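Workshop Tips: Trying Out Grippers at the Bench

Notes from swapping grippers and controllers on a small arm. Quick and dirty, in the order I hit the problems. Skip to what you need.

Before you bolt anything on

Weigh the gripper with its cable and its mounting plate. The spec sheet number is the gripper alone. My Cloltton came out at 322 grams bare and a good bit more with the plate, and the arm was sagging until I typed the real figure into the payload box.

Check the bolt pattern. Then check bolt length. Too long and they bottom out before the plate is tight, feels snug, isn't.

Blue tape on every connector, both halves, same letter. Takes a minute. Saves an evening.

Power off before unplugging the gripper. Yes, every time. I cooked a Wumus board in May doing it live.

Picking test objects

Blocks and cans tell you very little. Every gripper picks up a can. Get things that bend, slip and bruise: sponge, a bag of rice, a ripe peach, flowers. Stems are great because they're thin and round and they roll when the fingers close off center.

Keep the same set for every gripper you try. Same spot, same light, same time of day if there's a window. Otherwise you are comparing afternoons.

Wrist camera first, gripper second

Do the camera before you touch grip force. Loads of bad grabs get blamed on the fingers and are realy the camera being a hair out or smearing when the arm moves. I drive up close to something soft with a clear outline and look at what comes back. 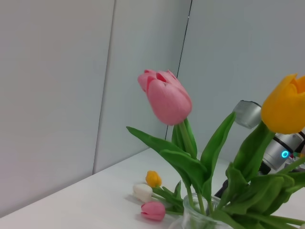

Pink tulip both times, with a lot of other stuff around it or just the plain panels behind.

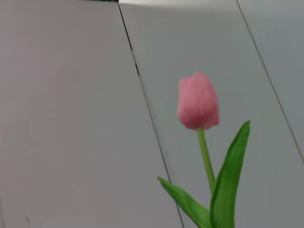 Vasilis Berisha wrote in to say he'd skip flowers until the very end. His take: start with wooden dowels in three thicknesses, get the closing speed right on those, and only then go to anything alive, or you burn through a bunch in one morning and learn nothing about the gripper. He also wants the camera set to fixed exposure from the start. "Auto will chase every pale surface you point it at and you'll swear the colors are drifting."

Fair on the exposure. Fixed is better, I've switched. Dowels, ok, for speed. But a dowel won't show you crush, so I still go to stems early, just with the cheap bunch.

Grip force

Start at the lowest setting that closes at all. Lift, hold for a count of 12, set down. If it slides, one notch up. Write the notch down, on paper, not in your head.

Soft pads: wipe with a damp cloth, let them dry. Not alcohol, mine went shiny and useless.

Pads wear at the tips first. Swap left and right when you see it, gets you a few more weeks.

Thin stuff wants narrow fingers. The Dudari has wide ones and pushes the neighbors over on its way in. Fine for boxes. The Cloltton gets in between things but has no squeeze to speak of, a full jar is out.

Controllers

Set speed to 27 percent for the first run of anything. Boring. Do it anyway.

Kneževič box: menu is a maze but the stop button is big and where your hand goes. Wumus: nice screen, stop is on the side, had to feel around for it. I know which one I want at night when I'm tired.

Save your settings under a new name after each change. "test2 final b" is a bad name. Gripper, object, notch. Like dudari-sponge-4.

Keep approach and grab as separate moves with a pause between. Easy to see which one went wrong.

Cables

Loop at the wrist, loose, enough for a full turn both ways. Turn the wrist by hand first and watch the cable the whole way round. Hook-and-loop strap, no zip ties, you will be taking it off again tomorow.

Camera cable on its own side, away from the gripper cable. Mine dropped out every time the fingers closed and moving it over fixed it.

What I spent

900 all in, two grippers secondhand, plates cut by me. Could be less if you borrow the controller.

Still to try: suction cup on the peach, thinner pads on the Dudari. Will add it when done.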